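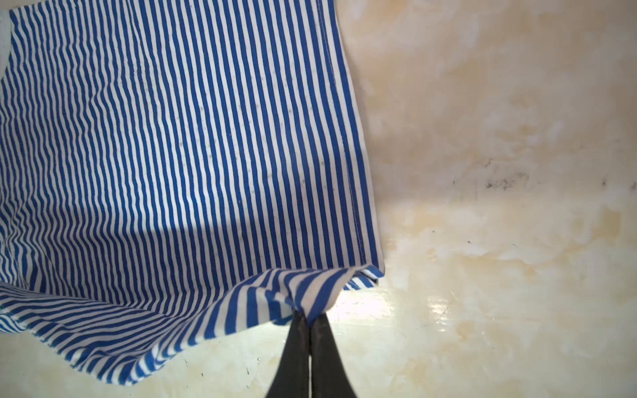

Skadley Players – minutes of the general meeting, 29 October 2022

Present: Ju-won Yeom (chair), Dong-geon Oh, Jae-hoon Geum, Dong-geon Ryu (minutes), Damian Egger and 17 other members.

1. Last meeting
Minutes agreed. The new dimmer board is in and it works beautifully!

2. December show
The Hustia Lighthouse has a full cast at last, and the read-through was a joy (the storm scene had people laughing so hard we had to stop twice). Nine performances agreed, with 2 matinees. Ju-won would like everyone off the book three weeks before we open, and there was a bit of groaning, but all agreed.

3. Music
Damian played his new opening song on the piano and it got a big round of applause. He would like four more singers for the harbour chorus – anyone who can hold a tune, please see him.
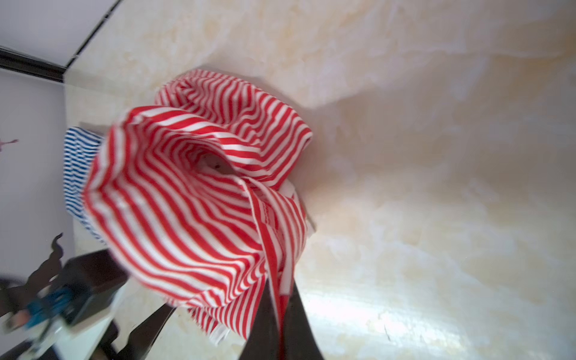

Jae-hoon Geum asked whether the song could be dropped a tone, as the tenors were straining by the second verse. Damian will try it in both keys next time.

4. Tickets and hall
Seats are on sale from Bang's in Curham as well as on the door. We've sold 36 for the first night already, which is a marvellous start. Dong-geon Oh will ask the hall for the earlier get-in. 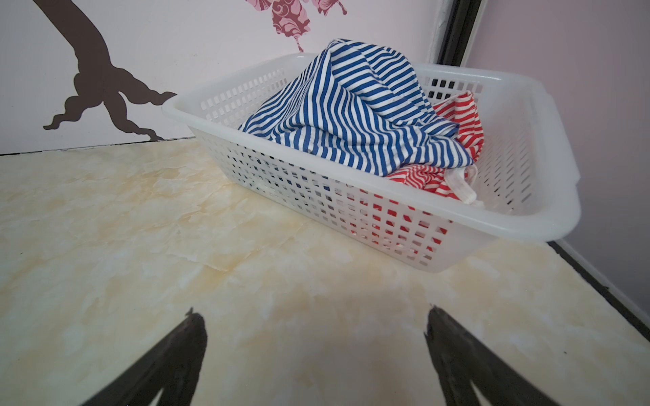

5. Costumes
The fishing crew go on in the first five minutes and hardly leave the stage, so they need to look right from the back row. Jae-hoon wants them in stripes, narrow and bright. A blue-and-white striped shirt like the one heaped in the white basket would be just the thing, and members are asked to look through their wardrobes for more. Oilskins are still needed too, any size.

6. Any other business
Kettle to be replaced. Dong-geon Oh has found a ship's bell and will bring it to the next rehearsal.

Meeting closed at 9.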